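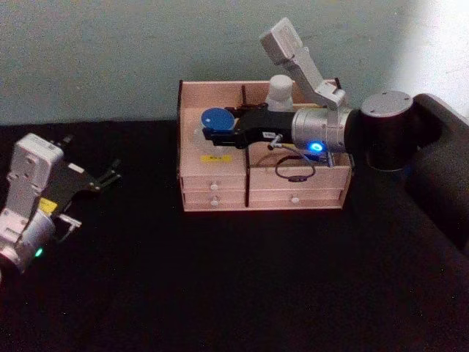
From: Hanyu Wan
To: bench-practice list
Date: 21st July
Subject: Re: Shared rules for two-arm benches, draft 3

Hello everyone,

Thank you to the folks at Brundport for sending the draft around, and sorry it has taken me a while to answer (I wanted to read it through at the bench, with the thing in my hand, and the bench has been busy). I'll quote the part I have the most to say about and then ramble a bit, as I usually do.

The Brundport group wrote:

> 4.2 Before any two-arm task is started, the operator shall confirm that
> both arms are free to return to their rest positions without crossing.
>
> 4.3 Where one arm is working and the other is idle, the idle arm shall be
> powered down or parked fully outside the shared area.
>
> 4.4 Cables on moving joints shall be secured so that no loop can catch on
> the workpiece or fixture.
>
> We would like comments on these three especially. At Joltau they have
> been running with something close to 4.3 since March and seem happy, but
> we know other sites work differently.

4.2 I like very much and wouldn't change a word. We do it already, more or less, though it lives in people's heads and it would be lovely to have it on paper so that new people get it on their first morning.

4.3 is where I'd ask you to slow down. A lot of our tasks are the small tabletop kind, lids and drawers and little containers in a wooden organizer, and very often one gripper is at the lid while the other waits, open, over the table a short way off. Under 4.3 as written the waiting arm would have to be parked or switched off, and then brought back again for its turn, and every one of those trips is a big motion through the same space we're trying to keep calm. I would much prefer a waiting pose, agreed ahead of time and written on the task sheet, with the gripper open and the arm held still under power. Parking could stay as the rule whenever a person has to reach in. I went back through our log for the spring, which has 2,407 runs in it, and pulled out the 251 where somebody had written a note about the arms getting too close. Most of them were on the way to or from the park position! I don't claim that settles anything for other benches, but I do think it deserves a line or two in the discussion.

4.4, yes, and please make it stronger if anything. A cable that hangs in a nice easy curve with the wrist in one position can be right in front of a drawer knob with the wrist in another. We had a habit of checking the cable at rest only, and now we check it at the lowest and furthest reach the task calls for. Could the text say "at every working position" somewhere? I also don't love "no loop," as you do need slack for the wrist to turn, and a cable pulled tight will wear out at the connector. "No loop lower than the gripper tips" has served us pretty well, although I'll admit it takes some fiddling with ties to get there, and Ifans may have a better wording from their own sheet.

Two smaller things while I'm at it. In 5.1 the status lights are all called "indicator," and I think the draft should say which light on which arm and what each color means at your site. Ours don't match each other, and a visitor can't be expected to guess. And in 6 there is nothing about labels on the fixture itself. We put a small label on the organizer so the sheet and the box can be matched up, and it has saved us from running the wrong task more than once.

I haven't touched section 7 because Udell said they would take it. If they're swamped, let me know and I'll happily read it over the weekend with a pot of tea.

Warm wishes to all, and thanks again for doing the hard part, which is writing the first version,

Hanyu

P.S. The table on the last page lists the hand speed limit as 50 in one row and 291 in the next with no units on either. I assume both are millimeters per second, but somebody should check before it goes any further.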